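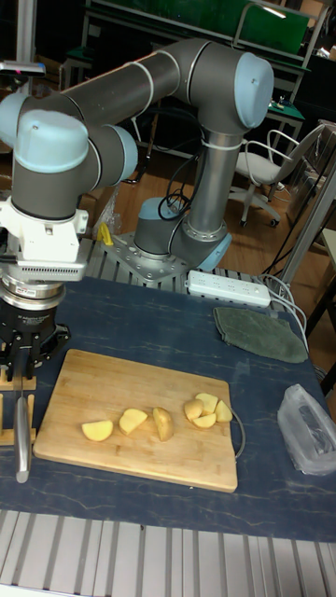
Who are we looking for?

People who love wildlife films and will tell me what they think of ours before it goes out on DVD! I'm Zofia Pietrzak, I produce nature documentaries at Mirkura, and our new one follows the brown bears of the Vorirberg through a single winter and spring. I need 32 test viewers for the rough cut (no film background needed, and you can be the person who talks through every movie, I don't mind).

You'd watch both parts at home over 2 evenings, fill in a short form after each one, and then join a video call with me and our editor, Leonie Bühler. She's cut the whole thing down from 3,791 clips and she can't wait to hear where you got bored.
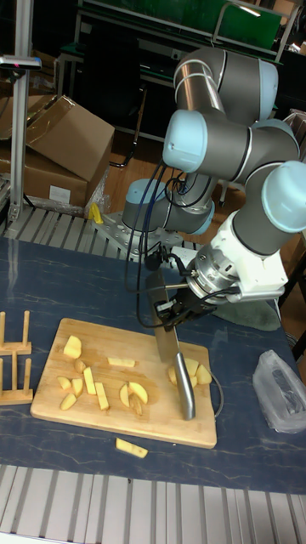

The call runs an hour, tops. Everyone who finishes gets the DVD in June, plus the bonus disc with the den footage, and your name in the credits if you want it there. You do have to be 18 or over, live in the US, and keep the bear stuff to yourself until release.

To sign up, send me a few lines about the last animal film you watched and whether you liked it. Sign-up closes 2021-01-29.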